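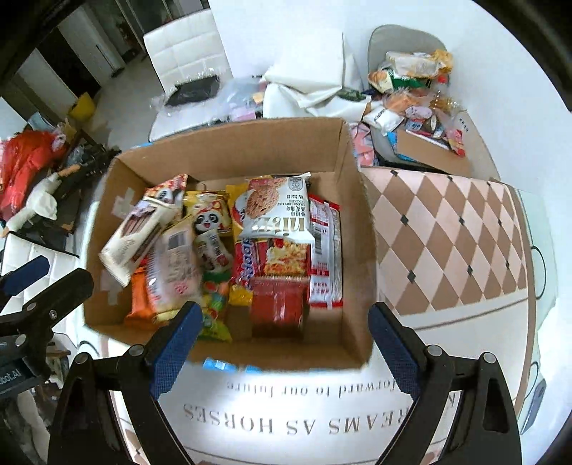 Jikville pair fill a living room with snacks to finish their packing robot

Home | Local | Makers | Events | Classifieds | Contact

Last updated: August, 6:40 p.m.

JIKVILLE - Cranberry oat cookies, chocolate stick wafers, something with a panda on it. All of it going through a cardboard carton on a white table at Honeylyn Saludo's place this month, picked by gripper. Hand-held gripper for now. The arm comes after.

Saludo and her build partner Mark Anthony Lagman have been working on Boltix, a tabletop robot meant to pack and unpack mixed boxes of small goods, since last winter. It started at the shared workshop on the old feed store lot and moved to Saludo's house when the workshop floor got torn up for drains. The arm stayed behind under a tarp. The hand work came home.

"We can't run the arm here, my landlord would have a fit," Saludo said. "But the hand side is most of the problem anyway. If the fingers can't get a wafer box out by hand they're not going to do it on a motor."

The setup is simple enough. Two black fingers, a blue textured pad on the inside of each, held and worked by a person. Open carton with the flaps cut off. Reach in, close, lift, put down somewhere else. Then again. The carton gets refilled from whatever is on the table, and there is a lot on the table, plus a second heap at the far end by the chairs.

Lagman does the mornings before work. Saludo takes evenings. They write down each try in a notebook: what it was, which side of the box it was on, whether it came out. The count stood at 257 tries when this reporter stopped by, with a coffee ring over part of one page.

Why snacks

Because of the bags. Lagman said the first version of Boltix was tested on wood blocks and soup cans and looked great, and then somebody at the workshop handed it a bag of candy and it crushed one corner and flung the rest.

"Blocks are easy. Everyone tests on blocks," he said. "A bag has air in it and it slides on itself. You grab the top and the stuff inside goes to the bottom and now it weighs different."

Stiff boxes are a seperate headache. Packed tight against the carton wall there is no room to get a finger down the side. A thin box standing on edge is okay. The same box lying flat under a cookie bag, forget it. They have been trying to nudge the bag over first with one finger and then go back for the box. Slow, but it works more often than it used to, going by the notebook.

Small packets are the worst, Saludo said. They drop to the bottom and hide. Shiny ones too, they slip sideways just when the fingers close.

The pads have been changed more than anything else on the project. Bare plastic first, then strips of shelf liner, then a foam that shed crumbs all over the cookies. The blue ones went on at the end of spring. Texture matters, Lagman said, and so does how soft the backing is. Too soft and the finger rolls off. Too hard and you get chip dust.

He would not say they are done with pads. "Ask me next month."

What it cost

The pair put total spending at $558, out of pocket, not counting groceries. Biggest piece of that was motors for the arm, ordered through Koech, a parts reseller two towns over that does a lot of business with hobby builders. Four of the motors showed up with the wrong shaft and had to go back. That held up the arm a good while. Koech swapped them, Saludo said, no argument, but the shipping was slow both ways.

The controller board came from Jotell, used, from a bin at a swap meet. Lagman had to guess at half the pins. He has since drawn up his own sheet for it and taped copies inside the workshop cabinet for anybody else who gets stuck with the same board.

The frame is scrap mostly. Shelf rails, a drawer slide, a lamp base with the lamp gone. The base used to walk across the bench whenever the arm swung hard so they poured sand in it.

Groceries are their own line in the book. Saludo buys short-dated stuff at the discount rack when she can and picks for shape first, taste second. Tall thin boxes, fat bags, anything with a slick wrapper. Neighbors have been dropping things off as well. Some of it gets eaten. Lagman admitted the wafers in particular don't last.

How the arm fits in

Boltix itself is a small arm on a rail. It slides left and right over a carton, comes down, closes and goes back up. No wrist to speak of yet. So anything that needs a tilt, it can't do, and the hand tests are showing that tilting is needed a lot. A wafer box leaning on the side of the carton wants to be lifted along its own slant, not straight up. Straight up, it jams under the next thing over.

So now there is a wrist on the list. Lagman has one sketched on the back of a gas bill, a single joint with a belt. Saludo wants to wait and see how many of the failed picks a tilt would have saved before they spend anything on it.

"He wants to build the wrist because wrists are fun," she said.

"They are fun," Lagman said.

The other thing the home sessions turned up is order. A person looks in the carton and takes the top item or the loose one without thinking about it. The arm as it stands goes left to right, whatever is there. It will happily try to drag a bag out from under three others. They have started marking in the notebook which item each of them went for first and why, and the plan is to turn that into a short set of rules. Loose before wedged. Top before bottom. If it is under something, move the something.

Saludo says she and Lagman don't agree on the first pick nearly as often as she expected. He goes for the biggest package to clear space. She goes for whatever is closest to the front wall. Whose rule wins is not settled.

There's also the question of putting things back. Getting a carton empty is one job, filling it again so it closes is another one, and so far the arm has only ever been asked to do the first. By hand they do both. Saludo stands the flat boxes up along the walls and leaves the soft bags for last. Lagman puts things where they fit, gets most of the way, then takes half of it out again. His way is in the notebook too, she made him write it down.

Back to the workshop

The drain work at the shared workshop is due to wrap up before the end of August, according to the notice on the door. Once the floor is sealed the arm comes out from under the tarp and gets the new fingers. First runs will be on the same cartons and the same kinds of snacks so the numbers line up with the notebook.

A few things have to get done before that. New cable for the rail, the old one is cracked near the plug. A stop button you can reach from both sides of the bench, which the workshop asked for after the candy bag thing. And the software on the Jotell board needs the closing speed turned down, it was set for blocks and shuts way too hard for anything in a bag.

Longer term the two would like to offer Boltix to the food shelf on the east side, where boxes of donated snacks come in mixed and have to be sorted by hand. They have talked with people there but nothing is promised. Saludo said it would have to be able to run through a full carton with out a person standing next to it, and it is a long way off that. Right now a good run on the arm is a few items and then a jam.

Lagman is more upbeat. He figures the tilt, the order rules and the pads get them most of the way and the rest is cable ties.

Plans will be shared for free either way. Drawings for the finger mounts are already pinned up on the workshop board, next to the pin sheet, and Saludo said anyone who wants a copy can just take a phone picture of it. Measurements are in inches. One of them is wrong, the lower bolt hole, there is a correction in red marker.

An open evening is planned for when the arm is running again. Doors at 7 p.m., date to be posted on the workshop door. Bring a snack, sealed, any shape. The odder the better, Lagman said. Round tins especially, they have not tried many round things and he is a bit worried about them. No glass.

Parking is on the gravel side only while the trench is open.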